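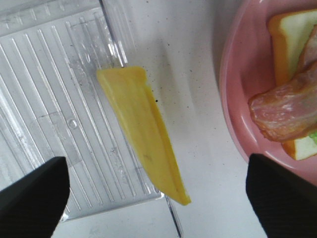
Step 2: Lay out the snack table

Now for the part I love best! Clear yourself a good stretch of white tabletop and bring over the clear plastic tray, the ribbed one, along with the pink plate for the sandwiches. I like the tray on the left and the plate on the right, with the yellow banana-like piece in between (mine ended up half on the tray, half on the table, and you can nudge yours over whenever you like).

Step 3: Fill in the gaps

Add your crackers and grapes next, a small handful at a time, and stop while you can still see some tray. Give yourself 30 minutes if little ones are helping, and set out 4 napkins more than you think you need. Cut any extra fruit last, right before everyone sits down.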